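Religion and Material Practice, Unit 12: Food offerings in Buddhist communities

Read before class: course reader, p. 40 to the end of the section on merit.

## 1. Terms

*Dana* (Pali and Sanskrit) means giving. In Theravada settings the usual case is food given by lay people to monks or nuns. The giver gains merit (*punna*), which may be shared with others, including dead relatives.

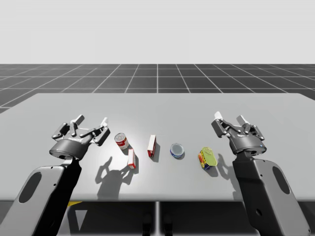
*Fig. 1. Five grocery items on a table, two robot arms.*

Keep three kinds of giving apart in your answers:

- alms food, placed in the bowl during the morning round
- food set before an image of the Buddha
- food given on behalf of the dead

## 2. Rules on receiving

Under the monastic code, food must be formally handed over before a monk may eat it. Solid food is eaten between dawn and noon. Certain items, such as honey and oil, count as tonics and may be kept for up to seven days. Practice varies by country and by lineage.
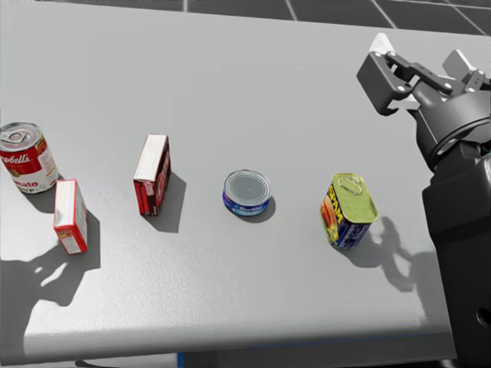

**Annelies Steiner** | Section notes, 2020-06-04

The reader treats intention (*cetana*) as the main factor in merit. The state of mind before, during, and after the gift is considered. The worth of the recipient also matters in many texts, and the two factors are not always weighed the same way. Compare the Girton and Mösli extracts on this point.

## 3. Packaged food

Lay donors in cities often give packaged goods. These keep well and can be stored by a lay steward.

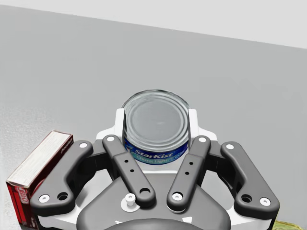 Meat and fish are not banned outright in the Theravada code. The rule of threefold purity allows them if the monk has not seen, heard, or suspected that the animal was killed for him. A can of StarKist Chunk Light, like the one held upright in the gripper, would normally pass this test, as it was packed for general sale. Many Chinese Mahayana communities would refuse it, following texts that reject all meat and fish.

## 4. For discussion

1. Does the noon rule affect the merit of the giver?
2. Katsaros treats offerings to an image as a form of respect. What would count against this view?

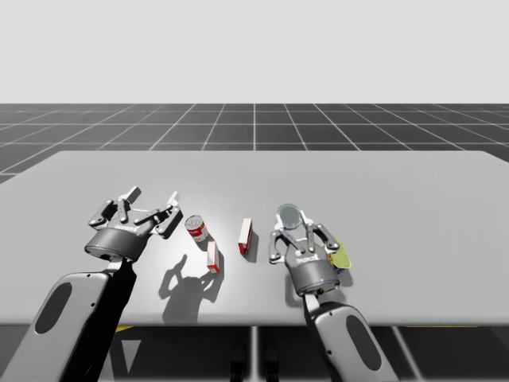
*Fig. 4. Tabletop with robot arms at left and right.*

Written response: 282 words maximum, with 2 sources from the reader. Send to Christos Katsaros.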